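Traltow Shirts: data card

Summary
Traltow Shirts is a set of demonstrations for learning to flatten and fold a T-shirt on a cloth-covered table. Examples are gathered with hand-held grippers, with one camera on each tool. Release 2 holds 465 episodes, of which 138 are kept back for testing.

Collection
An episode starts with the shirt on the table in any state and ends when the operator lets go of the fabric. Operators are asked to take the hem at a corner before pulling – grips in the middle of the cloth are hard to label.

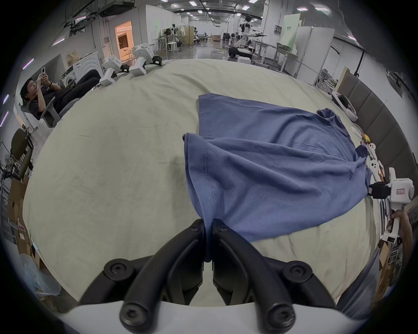 Cabrera asked on the tracker whether hem grips should be a separate label from sleeve grips, having seen the Pultel baseline mix them up. They are separate as of this release. The older labels are in the folder named gresthorpe.

Layout
Each episode folder has one video per tool, a file of finger openings and a text file of labels. Times are in seconds from the first video frame.
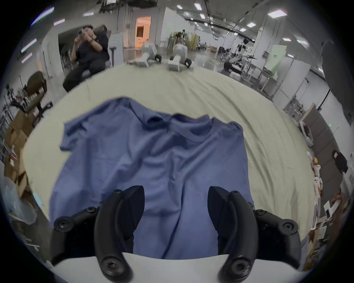
Finger openings are stored as a fraction of full travel, with 0 for closed. Gaps in the record are left empty and are not filled in.

Known limits
Background people and furniture are in view in many episodes. Crop to the table before training if this matters. Crumpled starts are harder to label than spread ones, and the fold labels there are less reliable. 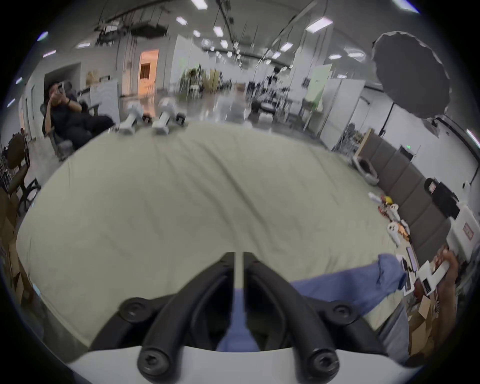 Maintainer: Evander Baxter

Send label fixes as a patch against the text files, one episode per patch. Last changed 22nd January.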